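Cinta de enmascarar

La cinta de enmascarar, llamada también cinta de pintor o, en muchos talleres, simplemente «la azul», es una tira adhesiva de papel fino que se pega con facilidad y se retira, si todo va bien, sin dejar rastro. Conviene distinguirla de la cinta de embalar, mucho más tenaz, con la que comparte estantería en las ferreterías y poco más.

Características

El soporte suele ser papel crepado, cuya superficie arrugada le permite estirarse un poco y seguir curvas suaves, cosa que agradece cualquiera que haya tenido que rodear el marco de una ventana redonda. El adhesivo varía según el fabricante. La gama doméstica de Plollier, por ejemplo, se vende en rollos de 20 metros, y su catálogo de enero de 2019 recomienda no dejarla puesta más de 9 días, plazo que se acorta bastante a pleno sol.

Usos

El más conocido es proteger zócalos, molduras y cristales mientras se pinta una pared. También se emplea para rotular tarros, sujetar plantillas y repartir en zonas una mesa, un suelo o un tablero, con la ventaja de que el trazado puede corregirse tantas veces como haga falta.
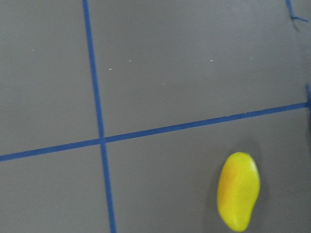 Para retirarla se aconseja tirar despacio, doblando la tira sobre sí misma, y hacerlo antes de que la pintura haya endurecido del todo. Si queda algún resto de adhesivo, basta casi siempre un paño con agua tibia y jabón, y un poco de paciencia.

Véase también: papel crepado, adhesivo, pintura de interiores.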